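Chapter 15
The Parcel That Came Back

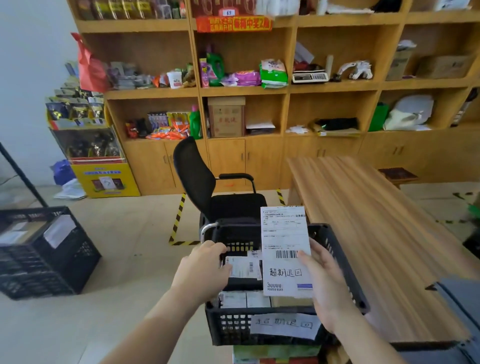 15.1 Why returns need a crate of their own

Every business that sends things out sooner or later gets some of them back, and most make no plans for it. Outgoing goods have a timetable, a form and a manager. Returns have a corner.

The handwritten words 超期退回 mean, more or less, "overdue, returned". They appear on the sign at the front of the crate and again on the white box in the right hand, below the shipping label. Marking both may look fussy. It is the sort of fussiness Lakmal Munshi came to admire at the Vodbridge depot, where an audit one July found 136 parcels in a crate marked "Misc". Among them were a kettle bound for Irneck and the auditor's own shoes.

An overdue parcel is an awkward thing. It has not been refused, and it may not be damaged. It has simply waited longer than the rules allow, often while the buyer was at home wondering where it had got to. A power bank in this position is worth exactly what it was worth before — provided someone can find it.

Munshi's rule was that a returned parcel should be handled twice: once to read the label and mark it, once to put it where the mark says. At Vodbridge the usual figure was nearer five, not including the kettle.

In this chapter we follow one return from the counter to the shelf, then look at how two firms, Abella and Dorinska, set their time limits. Abella allows 15 days and Dorinska 21. Each considers the other reckless.

Before you read on, find out how long your nearest collection point keeps a parcel. Ask two members of staff, separately, and write down both answers.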